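Okay, I finally made my grandmother's lentil soup all the way through without calling anybody for help, and I have thoughts, so bear with me (this is going to be a few posts).

First, the onions. Her card says "18 minutes, low," and for years I figured that was a typo and gave them five. It is not a typo! Put on some music, stir when you remember, and let them go the full time. The whole kitchen smells different.

I got the red lentils at Chraibi, the little grocery by the bus stop, where Azlan Hartono talked me into the bigger bag. He was right, I've already used half of it.

Salt goes in at the end. I know people feel strongly about this and I love you all, but she wrote END in capital letters and underlined it, so that's what we do in this family.

Lemon too, more than you think. I used one and a half and went back for the other half.
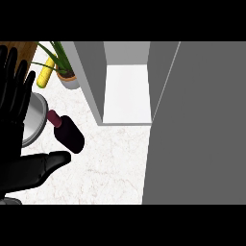

Silver pot, marble floor.

Gilang Kwok asked if it freezes. Yes, beautifully! Leave some room at the top of the container and thin it with a splash of water when you warm it up.

I'm making it again Wednesday, with carrots this time, and I'll type up the card properly if there are still people who want it. Her handwriting takes me a while.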